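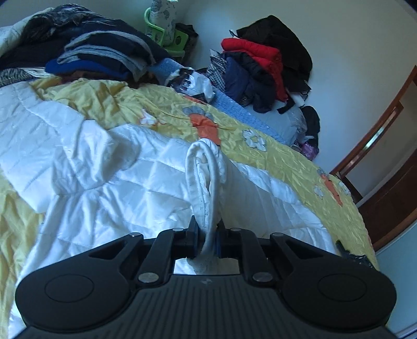

Edilska Prolus Hand-Held Gripper
Soft goods model, for textile handling and demonstration recording

Overview | Specifications | Demonstration days | Ordering

Overview

The Prolus is a two-finger gripper that a person holds and works by hand. It is made for teams who teach robot arms to handle cloth, and who want to record the task in the place where it is normally done before they put an arm on it. The fingers close on a parallel path through a pair of linkages, one on each side of the body. The pads are lined with a blue gripping strip that holds a folded hem or a single layer of sheet without a hard squeeze.

The finger geometry matches the Prolus arm-mounted unit, so a grasp recorded by hand can be repeated on the arm with no change of pads.

Specifications

Fingers: two, parallel closing
Maximum opening: 60 mm
Overall length: 203 mm
Body: black, ribbed lower face
Pads: blue strip, replaceable in pairs
Operation: one hand, left or right
Warranty: 22 months

Demonstration days

We show the Prolus in use at the Coelho site one Monday each month. Visitors see it used on bedding and clothes in a bedroom, on a bed that has not been made up for the occasion. Quilts, towels, knitwear and padded jackets all behave differently in the fingers, and most of the questions we get are about one of those four.

The day starts at 9:30 with a short talk from Montri Saengthong, who runs training for Edilska. After that the group goes through to the bedroom, no more than six people at a time. Montri works through a set of picks first and then hands the gripper over. Each visitor gets a full turn.

A usual turn goes like this:

1. Pick up a small folded cloth by its top edge, lift it clear of the bed and hold it still.

2. Set it down flat and let go with the fingers pointing away from you.

3. Take hold of a larger piece by a bunched section, lift, and move it across the bed at a normal working speed.
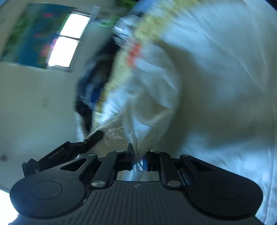

4. Repeat the last lift from the other side of the bed, with the gripper in your other hand if you are comfortable doing so.

5. Look at your own recording on the monitor in the next room. Slow lifts are easier to read on playback. Fast ones smear, and Montri will show you where the limit is for your lighting.

The session ends at 12:15. There is coffee, and you are welcome to stay and ask about arm mounting, which is covered at a separate session in the Otanier building across the yard.

What to bring

Bring a piece of your own material if you have one that gives you trouble. Past groups have brought hospital gowns, fitted sheets and hotel bath mats. Please make sure it is clean. Anything thicker than the maximum opening will need to be compressed before the fingers can close on it, so a full winter comforter has to be taken by a pinch of its surface or by a corner.

Short sleeves or close-fitting cuffs are best. Loose cuffs can get into the linkage.

Care and spare parts

Wipe the pads with a damp cloth after each session. Lint builds up along the strip and reduces the hold on satin and other smooth fabrics before it makes any difference on cotton. Pads come in packs of 3 pairs. Check the pivots for side play when you change them, and do not oil them, as oil will end up on the fabric.

Ordering

The gripper ships with one fitted pair of pads, a spare pair and a carry case. Arm mounting plates are sold separately. Quantity pricing starts at four units.

Places on demonstration days are free and are booked through the contact form. Tell us how many people are coming and what kind of textile work you do. If you order after a visit, put the month you attended on the order and we will take the shipping charge off the invoice.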